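Paper bags, June

Quick post, pics first, words when theres time. Gift bags and boxes on the marble-look table.
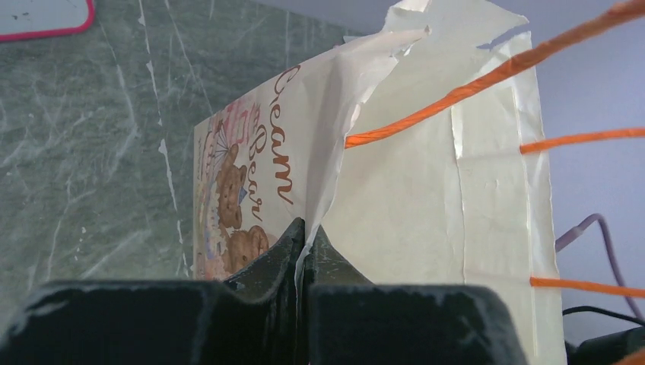

Cream Bear bag, two teddies on the front, orange cord handles. Top edge a bit torn.

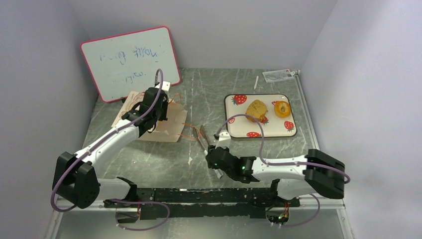 Cardboard at the back left, tan paper with it, faint reddish lines.
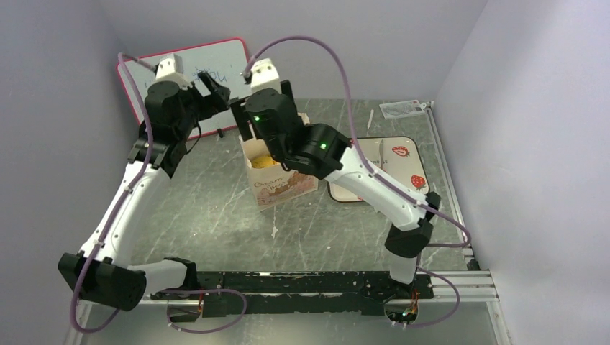

Paper box, whiteboard behind.

Gestden Packing Club | Imuvdale

More bags wanted, any size, crumpled fine. Leave them in room 66 or ask Sumathi Reddy, ext 2226. Next lot of pics up by 3, hopefuly.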